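Clesel Flick 2 kicking tee – my verdict after a season of kicking

Posted Feb 4, 2018

I play in an amateur American football league over here, which means I buy my own kit, wash my own kit and lose my own kit. I'm the kicker, mostly on account of having played a bit of rugby and being no use at anything that involves being run into. Last August my old tee finally split down the middle and I went looking for a new one, and after far too long reading forum arguments I ordered the Clesel Flick 2.

First thing to say is that it grips. Our home pitch at Bultlow is artificial at one end and mud at the other (long story, drainage) and the little feet underneath hold on both. My old Unska used to skate about on the plastic stuff the moment the wind got up, and I'd have to get a team-mate to lie down and hold the ball with a finger. I've needed that 2 times all season with the Clesel, and one of those was in a proper gale!

The height is lovely too. It sits the ball up enough that I can get under it without feeling like I'm chipping, and my kick-offs have been landing deeper. I'm not going to pretend the tee did all of that – I also did a lot of squats – but I noticed it from the very first session. I've put 400 kicks through it in practice and the prongs still spring back the way they should.

Now the grumbles. It's a dull green, and if you kick it away on the follow-through on grass you will be wandering up and down looking for it while the referee taps his watch. I've wrapped mine in orange tape. The instructions are tiny and cover the lean adjustment in one sentence, so I had it set up for a left-footer for the first fortnight. And the carry bag is rubbish, the drawstring came out in my hand.

The obvious rival is the Acuña, which one of our receivers swears by and which I've borrowed a few times. It's lighter and easier to set for an angled ball, but it feels wobbly to me, and for field goal practice on my own I want something I can trust to stay put while I walk back. From 40 yards I need all the help I can get.
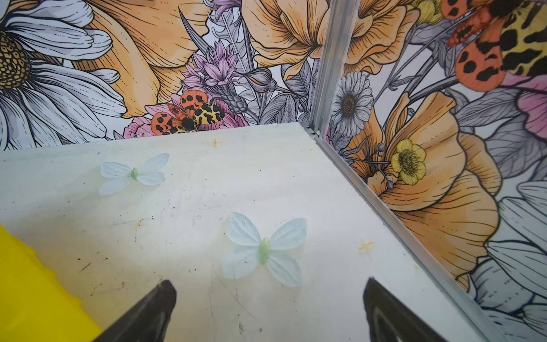

So I'm keeping the Clesel, and I've already ordered a spare for next season in case this one goes missing in the long grass behind the posts. If they ever bring it out in a brighter colour I'll buy that as well.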